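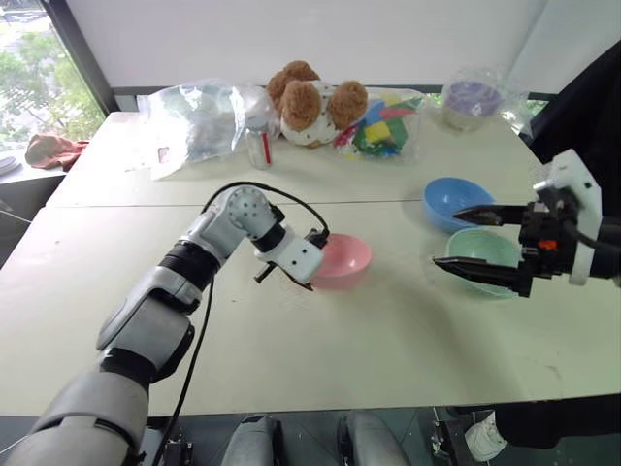 Nov 24, 2025

3 min read
2 comments

Build room, two-arm setup, bowl stacking for the Canholm challenge. Writing this up before I forget – whoever has the next slot please read the bit about the right arm first.

Task recap for anyone who missed the planning meeting: three plastic bowls, pink, blue and green, start spread over the middle of the table. End state is one stack, any order, nothing knocked off, hands off the whole time. Either arm may start. Scoring sheet says no credit for a partial stack, which I still think is harsh for a student event but fine.

Right arm: homing is off after a restart. Do it twice. First time it stops short at the wrist and the software says OK anyway. Second time it goes where it should. Didn't find out why. Ellik (our control script, for the new people) has a check for this but it's commented out and I don't want to turn it back on without asking whoever did that.

Ran 9 attempts after lunch. 2 full stacks. Both with the left arm taking pink first and the right arm going for blue after. All the others went wrong in the same two ways:

a) finger comes down on the rim instead of either side of it, bowl tips, roll away or just sits crooked
b) blue and green start too close together and the right gripper gets one finger over each. Open fingers are long, so there isn't much room between bowls to begin with. If they're nearly touching you have to nudge one clear first or you grab nothing useful

For b) I tried closing the gripper partway before going in. Better. Not great. Approach angle matters more than I thought, coming in from the side is bad, from slightly above is OK. Need to write a proper pre-grasp pose for this and stop doing it by feel.

Left arm is the easy one. Smaller fingers, pink bowl gets a clean pinch if you come in from its left. Watch the cable loop at the wrist when you rotate, I went past what I'd call comfortable once and backed off. Would like more slack there or a clip, something.

Recording: episode folder is at 44 now, counting the September ones. Some of those older ones are with the old table height so probaly useless for training, keep them seperate until we decide. The Perkitz trainer wants a minimum of 3,000 frames per skill or it refuses to start, and we pass that easily with what we have, but passing it with bad grasps is no use to us.

Bags and toys stay in the row along the back for now. The bear, the blocks and the tub with the purple lid are for the sorting task, don't put them in the middle while someone is stacking. Small bottle with the red stick too – if that goes over during a run, stop the run.

Beaudoin entry form: still not sent. Needs a team photo and a one-page description of the gripper setup. I can do the page, somebody else do the photo.

Next slot:
– home right arm twice!!
– widen the blue/green gap at start, check if rules allow it (section on start positions is vague)
– pre-grasp pose, fingers part closed
– green bowl first as the base? haven't tried, would mean the right arm opens the run
– slow the descent, last bit only
– label failed runs as a or b when you save, much easier to sort later

Left the script on the slow speed setting. Change it back if you need to but write it down.

2 comments
14 views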